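The thread was thinner than a hair, and Pentti Ojala loved it already.

He had come to Prenholm in July with one good coat and a letter from the Miettinen school, and for weeks they'd let him tie knots in string, in fishing line, in the laces of his own shoes. He had filled 117 pages of a notebook with drawings of loops! Now the big screen was on, the room lights were down, and there it was: red and shining, wide as a landscape, with the thread wandering across it.

"Slowly," said the old surgeon from the other console. "You're not docking a ship."

He laughed, and his hands stayed still, which delighted him. He moved a finger and the jaws moved. He breathed out. Pinch, carry, let the loop open (oh, what a lovely loop it could be, if you didn't hurry it), then down and through.

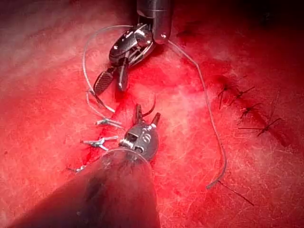
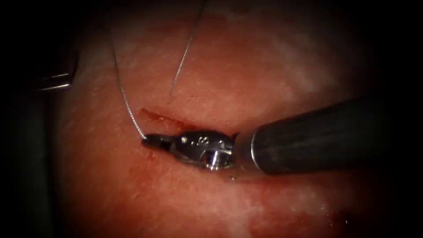
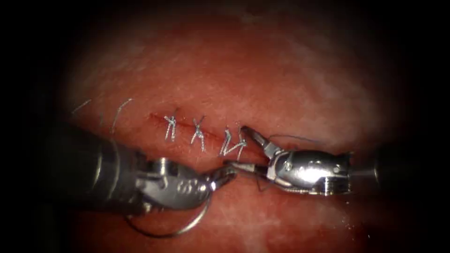 Thread and tissue, as they looked on the screen at Prenholm.

"What do you see?" the surgeon asked.

"Snow fences," said Pentti. "On the road to Sitadden, when I was a boy. They leaned on each other just like that, all crossed over, and they held back the whole winter."

She was quiet for so long that he thought he had said something foolish. Then she rolled her chair closer and put on her glasses.

"My father built those," she said. "The ones past the Pomus bridge, anyway. He grumbled about every post."

"They were wonderful fences!"

"They were crooked." She nodded at the screen. "Pull that end a little. No, gently. There."

He pulled, gently, and reached for the next bit of thread.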